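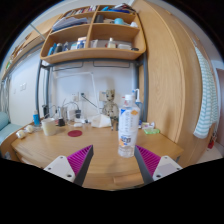 Where do you start when a desk is covered in small stuff? With whatever holds liquid, so bottles, cups, mugs, the lot.

Filed under: Course Handouts > Home Organizing
4 min read

Okay, so that's session 3 in one line, and the rest of this handout is me filling in what I rushed through in class (sorry, we lost a good chunk of time to the drawer debate!).

Liquids come first because a desk is also where the plugs live. I learned this in my apartment in Erkville, where I knocked a full mug into a power strip at 8 in the morning and spent the day typing on my phone. Now drinks get one spot, on a coaster, on the side away from the outlets. If the coaster is sitting there and the cup is somewhere else, move the cup.

Next, cords. Don't untangle everything at once, you'll hate it. Follow one cord from the wall to its other end, decide if you still use it, then do the next. The Drusside group got through almost 7 cords before the break, and I was so proud of them.
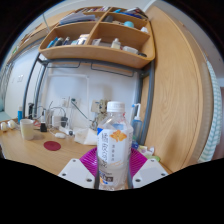
Adapters are the fiddly part, because they're heavy and they drag the cord down behind the desk. I like them lying flat near the wall with the slack looped loosely and tied. A bread tie is fine. You don't need the Prekley cable box, which was 399 last time I looked and is too shallow anyway.

After that, paper. Tissues, napkins, crumpled bags: toss or give them a corner. Then the little bottles, lined up at the back with the tallest behind.

And please keep your figurine! One silly thing on a desk is good for you. Mine is a clay owl from the Vávra market and it has survived every cleanup so far.

For next time: do your own desk, liquids and cords only, and bring your notes.

Questions? Use the contact form | © Home Organizing Course Notes | Back to top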